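Check-raise sizing out of position, part 2

Last month I went through my river spots. This month it was flops, single-raised pots only, big blind against button. I filtered for check-raises and got 102 hands. 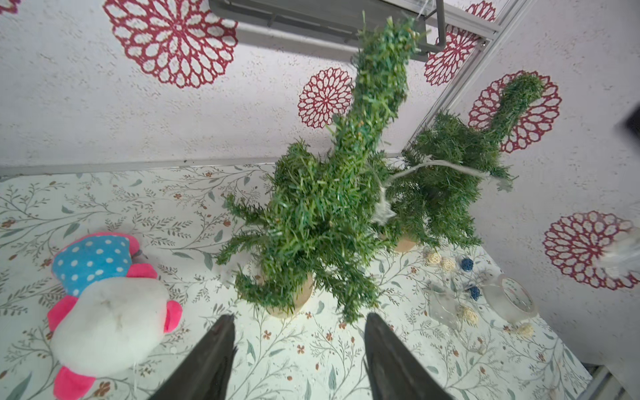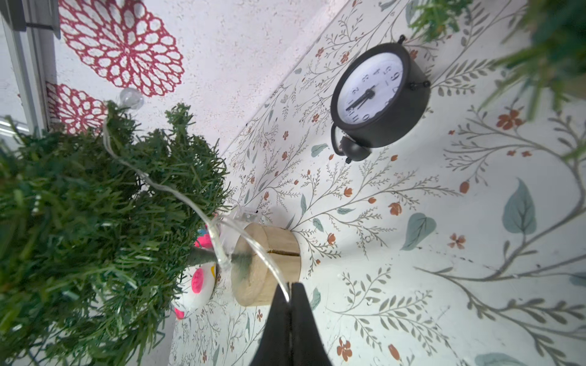
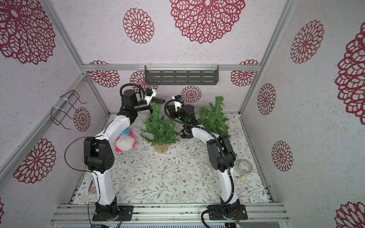

Ekow Ametepe thinks the sample is useless unless I split it by board texture, and that paired boards should be thrown out entirely. I split it. 49 of the hands were on boards with two cards of one suit, and there my default was 3 times the bet. On dry boards I used the same size, which is too big. The raise folds out the hands I beat and keeps the ones I don't.

I left the paired boards in. They play differently, but I still have to play them.

For September I'm going smaller on dry flops and leaving the rest alone. Turn sizing comes after that, once I've fixed the filter that drops hands with a short stack behind.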